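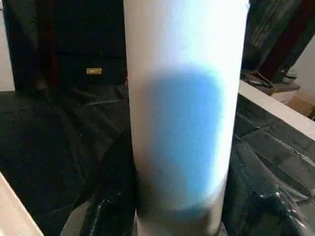 The wrist camera's view in Astwood: a white tube with a soft patch of blue.

354 shares
2 comments

The first thing Amarachi Jibrin did when I came in was hand me a stool leg and ask me to put it on. I had driven most of the morning to get to Astwood, I had a coffee in one hand and my bag sliding off my shoulder, and I did it anyway, standing up, in what I would guess was a few seconds. You find the hole, you wiggle the leg until it feels right, you push. "Good," she said, and took the leg off again with a twist. "Now you can sit and watch us try it for the rest of the day."

Jibrin runs the test bench at Shehata, a small outfit that gets paid by other companies to find out which robot parts are worth buying. If you make snack boxes or lawn furniture or hospital carts, and somebody has brought you a glossy folder with a gripper on the cover, Shehata is where you might send the gripper before you send the check. I'd been hoping to visit since May, when a reader wrote to ask why we always run stories about robots doing backflips and hardly ever about robots holding things. It was a fair complaint, and I have thought about it more than she probably meant me to.

The job on the bench that day was a comparison between two sets of fingers. One came from Nevama, which makes them fairly stiff, with a thin rubbery face. The other came from Plandex and was so soft at the tips that Man-lok Tseng, who does most of the driving, let me pinch his spare pair like a kid at a toy counter. (They feel a little like a pencil eraser that has been left in a warm car.) The arms stayed the same, the cameras stayed the same, and the task was always the plain white plastic stool, turned over with its legs pointing up.

I would have picked something fancier, and I said so. Tseng laughed and told me that he had started with fancier things. He did a teapot once. He did a whole week of zippers! But a stool leg turns out to ask for nearly everything you want to know about a hand. It's long, so any small slip at the grip becomes a large swing at the far end. It's round and smooth, so there's no flat side to hang on to. And it has to go into its socket nearly straight, while the other hand keeps the seat from scooting away across the table, which plastic on plastic is only too happy to do.

The stiff fingers went first. They were quick, I'll give them that. They came down on the leg, closed, and lifted it without any fuss, and I was ready to declare a winner and go find lunch. Then the leg touched the rim of the socket a hair off center, and because nothing in the fingers would give, the whole seat turned instead. Tseng backed the arm out, squared everything up and tried again, and it turned again, the other way this time. I let out a groan, and Dilruba Sheikh, at the desk behind me, told me kindly that everyone groans there.
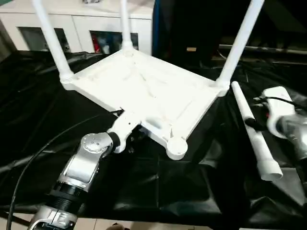
Sheikh keeps the records, and I want to spend a minute on her records, because they're lovely. She logs every attempt with the pair of fingers used, which camera the operator was leaning on, and a short remark in her own words. By the time I arrived the log for this comparison had reached 269 attempts, and the remarks ran from "fine" to "leg left the table" to one that said only "oh dear." She won't let anyone clean them up. The customers like the charts, she told me, but they read the remarks first.

The soft fingers took more patience. Tseng had to squeeze a good deal harder before the leg would stop drooping, and on the way over it sagged like a fishing rod with something on it. But when it met the rim off center, the tips gave a little, the leg leaned, and it slid over to where it belonged with a movement so much like my own wiggle that I clapped. It didn't work every time. There were tries where the sag was too much and the end of the leg wandered past the seat altogether. Jibrin wasn't bothered by those. A droop is something you can plan for, she said, and she'd take it over a hand that shoves.

Then there's the matter of the eyes, which I had not expected to care about and which ended up filling four pages of my notebook. A camera up at the head gives you the layout of the whole job, both hands and all the parts at once, the way you'd see it leaning over your own kitchen table. A camera down at the wrist gives you the last inch. It also gives you a great deal of glare. White parts under bright light are hard on it, and one side of a tube can wash out until you can't say where the plastic stops. Tseng flips between the two views the way I flip between my reading glasses and my driving glasses, with about the same amount of muttering.

Over sandwiches I met the Ait Brahim sisters, Rania and Hala, who look after the controllers and disagree about nearly all of it. Rania wants the arm to go soft near the socket and let the stiff fingers borrow a bit of give from the elbow. Hala thinks that's asking a shoulder to do a fingertip's work. They've been having this argument since well before the stool, as far as I could gather, and they had it for me twice, once with bread. Rania's version gets its turn on the bench on Wed 24 June, with the Nevama fingers back on and Hala at the stop button.

I asked Jibrin which pair she'd buy if it were her money. She thought it over for so long that I started packing up my things. The Plandex, she said finally, for stools. For boxes she'd go with the Nevama and not look back, and for anything with a zipper she would hire a person and pay them well.

On my way out she gave me the leg again. I missed the socket twice.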